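Trurkar 叠纸误抓故障

Trurkar 叠纸误抓故障，简称“双张故障”，指 Hudec 公司文件整理机械臂 Trurkar 在 2026 年 5 月试运行期间反复出现的一类取纸错误。表现：一次带起多张，控制程序仍按单张计数。无人员受伤。

经过
试运行地点为 Jikness 档案中心。首次记录是装订后发现缺页，当时归为人工漏放。之后核对日志，719 份文件中有 80 份页数不符。机械臂随即停用，夹爪断电，改回人工整理。

原因
调查由工程师 Liesbeth Groen 负责。主要结论：
纸叠未充分抖松，页间吸附，夹爪力度判断失准。
厚度传感器阈值沿用旧值，换纸后没有从新标定。
报警须连续 5 次异常才触发，单次误抓直接放行。
另有一次夹爪未松开即回位，整叠纸被拖落，急停响应正常。该次是否与双张故障同源，报告未下定论。

处理
阈值重设，报警改为单次触发。单叠上限定为 200 张，超出的拒绝启动。人手理纸的动作数据也重新采集，重点是弯纸、错开页边两步，原有数据里这两步偏少。

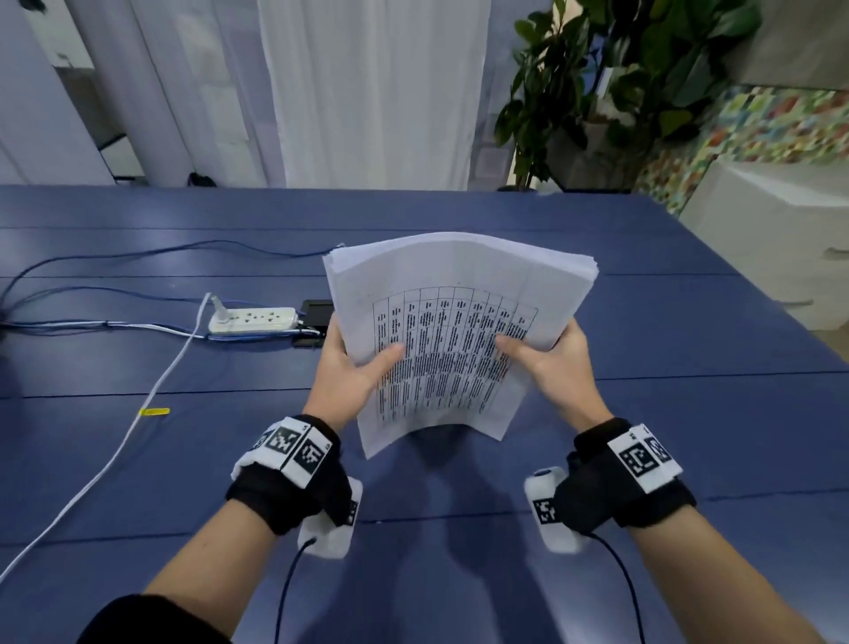
双手弯折纸叠，上缘纸页略微散开；腕带附有方形标记。

影响
同系列的 Cukness 型号采用相同传感器，已同步更新固件。Hudec 未公布缺页文件的补救情况。修订版操作手册增加了抖纸要求，但但没有规定次数。

参见：双张检测、急停装置、夹爪标定

本条目最后修订：2026年6月18日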